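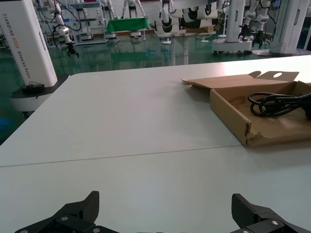 Cables, boxes and one big white table

2018-06-03
Posted by the Dodeck packing blog

I've been meaning to put this little gallery up for ages, and it's a very small one (only 2 pictures!), but I do love looking at other people's sorting jobs so I'm hoping somebody out there loves looking at mine. We started the great cable sort in November, when the drawer in the Atinga store room stopped shutting. I had a go at it with my knee, then with both hands, and then I gave in and tipped the whole lot out on the floor.

My rule is one cable, one box. I know people who swear by sandwich bags, and I did buy a pack of 500 and use quite a few of them, but they slither about and end up in a heap at the back of the shelf. A box stays where you put it. You can write on it too, and you can see at a glance if it's been left open!

The one in my first picture is a proper favourite of mine. It's a shallow brown cardboard thing with a black cable coiled up inside, and yes, the near corner is torn and a bit ragged. I'm keeping it. A strip of brown tape along the front wall will see it through another few years, and I like a box with low walls, you can get your whole hand in without scraping your knuckles. The lid has a little oval hole at the back as well, which I'm very fond of for no good reason.

On coiling, I'm a big loose loops person. Tight little bundles look lovely for a day and then the cable remembers every bend (my old lamp lead still comes out like a pig's tail). So it's wide loops, plug end to one side, lid down, and on to the next. The label goes on the short side. Ours say Vonderar for anything that lives upstairs and Zaltomari for the things we take out with us, and box 122 is still missing if anyone has seen it.

The second one has the table again, with its rounded far edge and that shiny green floor beyond. I'd have a floor that colour at home if I were allowed! 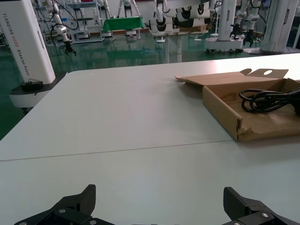

Next lot: extension leads

Shelf 701 is next, and it's all extension leads, the fat heavy sort that never fit in anything. I've put some deeper boxes by for them and bought more tape. Pictures to follow once I've found the scissors.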